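Workshop and Home Office Notes: Writing and Mailing a Letter to an Elected Official

These notes cover the mechanical side of constituent mail: paper, printing, folding, record keeping and cleanup. They assume a desk, a printer and a free evening. They do not cover what to say about any particular bill.

Set up the desk

Clear a surface at least twice the width of a sheet of letter paper. Put the blank stock on the left, finished letters on the right. Left-handed writers should reverse this. Signing goes faster if the chair is at a height where the forearm rests flat on the desk. A chair that drifts while you sign will show in the signature, so put both feet on the floor and lock the casters if yours have locks.
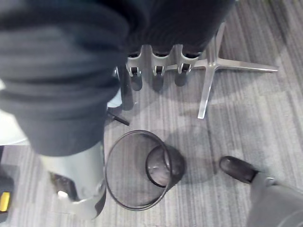 Office chair base and casters.

Find the right office

Check the district before writing. Lines move after redistricting, and a ZIP code alone can straddle two districts. Use the full street address in the lookup tool on the legislature's own site. Write down the name, the chamber, the district number and both mailing addresses, capital and local. For state and federal offices, the local address is often the quicker one, as mail to the capital may be screened before delivery.

Keep one index card per office. Spreadsheets work too, but the card can sit next to the envelope while you copy the address.

Paper and printing

Plain 20 lb. or 24 lb. white paper is sufficient. Heavier stock jams in older feed trays and adds weight to the envelope. Set margins at one inch and type at 12 points. One page is the limit for most purposes. If the draft runs past it, cut the background section first; staff generally have the bill in front of them.

On the Canon in our back room, envelopes go in flap side down, one at a time, with the rear cover open. Other printers differ. Run a test on scrap paper with a pencil X in one corner to learn which side prints and which end leads.

Order of contents:

Your full name and street address at the top
Date
Official's name, office and address
Bill number, if there is one, on a line by itself
The request, in the first sentence
Two or three short paragraphs
Signature in ink, blue or black

The bill number should be checked on the day of printing. Bills are amended, combined and renumbered, and a letter that cites a dead number may be filed against the wrong item.
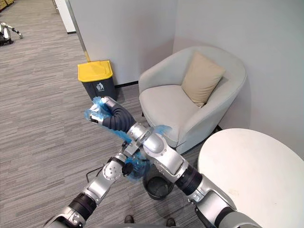

Page last changed: October 7, 2026

Folding and sealing

Fold in thirds, bottom edge up first, then top edge down. Leave the top panel 1/4 inch short so that the reader can catch the edge with a thumb. Press the fold with a ruler or the back of a spoon. Do not staple or clip; fasteners can tear the sheet in sorting equipment.

For a batch, lay the envelopes out in a row with the flaps open and overlapping, so only the gum shows. Draw a damp sponge across the row once and close them in sequence. Too much water wrinkles the flap. Blot the sponge on a paper towel before starting.

Group batches

The Pralstead letter table does a batch each October. The last one was 31 letters to 4 offices, and sorting by office before sealing saved a good deal of trouble. Put a rubber band around each stack and a slip with the office name on top. Each person should sign only their own letter – a stack with matching signatures is worth very little.

Identical form letters are usually logged as a tally. If the group starts from shared text, leave the second paragraph blank and have each writer fill it in by hand.

Keeping a record

Photograph or scan each letter before folding. Name the file with the office first and the date second, so replies sort next to the original. An accordion file with 19 pockets handles a full county and state delegation where we are, with a few pockets left for replies.

Log three things: date mailed, office, bill number. Add the reply when it comes. Allow six weeks before following up, longer if the legislature is in session.

Cleanup

Spoiled drafts carry your home address. Shred those or tear through the address block before discarding them. Clean paper goes to recycling. Window envelopes can usually go with it, but check the local list.
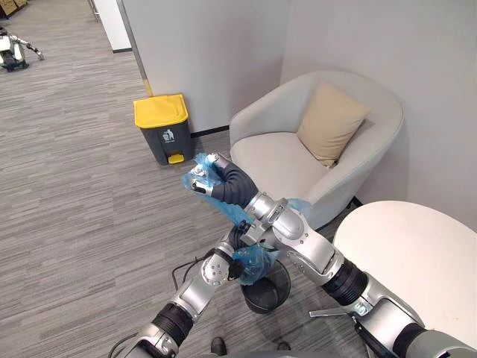

Blue plastic bag and mesh wastebasket.

Wipe ink from the desk with rubbing alcohol on a cloth, after testing a hidden spot. Cap the pens. Return unused stamps to a flat envelope away from the sponge – self-adhesive ones curl when damp and will not lie straight afterward.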